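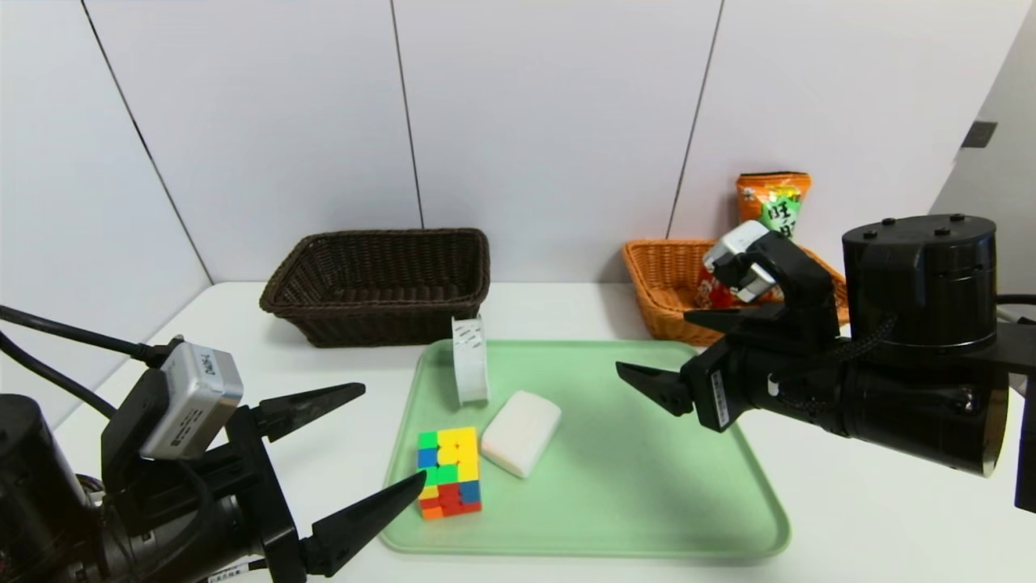 Last updated: July

Home | Trays | Baskets | Care | FAQ | Contact

Questions about trays and baskets

These are the questions we get most often at Umetti about sorting small things on a table or counter. If yours is missing, write to Nisha Bhatia at the shop desk.

What goes on a tray and what goes in a basket?
Put things on a tray if you pick them up and put them back several times a day. A roll of tape, a sponge and a Rubik's cube all work well on one. Packaged snacks, chargers and mail do better in a basket.

Do I need a tray with a rim?
For anything that rolls, yes. Tape stood on its edge will travel if the table gets bumped. The raised rim also makes the tray easier to lift when you wipe the table.

Can I keep a sponge on the same tray as other things?
A dry one, yes. A sponge you have just used should go in a dish by the sink until it dries. Water left standing under it can leave a ring, and paper and cardboard nearby will curl.

Why two baskets instead of one big one?
Most people who buy a large basket end up digging through it. We suggest a pair in different colors, such as dark brown and orange-tan, so everyone in the house can tell them apart. Use one for snacks and leave the other free for whatever needs to be carried to another room at the end of the day.

Should snack bags stand up or lie flat?
Stand the tall ones up along the back with the crimped top showing. Small packets can lie in front. Once a bag is open, clip it or move it to a jar. Wicker does not keep food fresh.

How do I clean wicker?
Brush it out with a dry paintbrush, or use a vacuum on low with the soft attachment. For sticky spots, use a cloth wrung out in warm water and a drop of dish soap. Let it dry away from a radiator. Do not soak it.

How do I clean a plastic tray?
Warm water and dish soap. Skip scouring powder, which dulls the finish. Check the label before putting any tray in the dishwasher. The Brernau trays we sell are hand wash only.

How far from the wall should the baskets sit?
Leave 2 inches. Baskets with flared sides are wider at the top than at the base, so measure across the rim before you decide where they go.

Can I order a replacement basket to match an old one?
Sometimes. Wicker color varies between batches. Send a photo taken in daylight to Karim Farah and include the item number from your receipt. The current rectangular basket is item 1077.

Do you take returns?
Yes, if the item is unused and you have the receipt. Baskets that have held food can't come back.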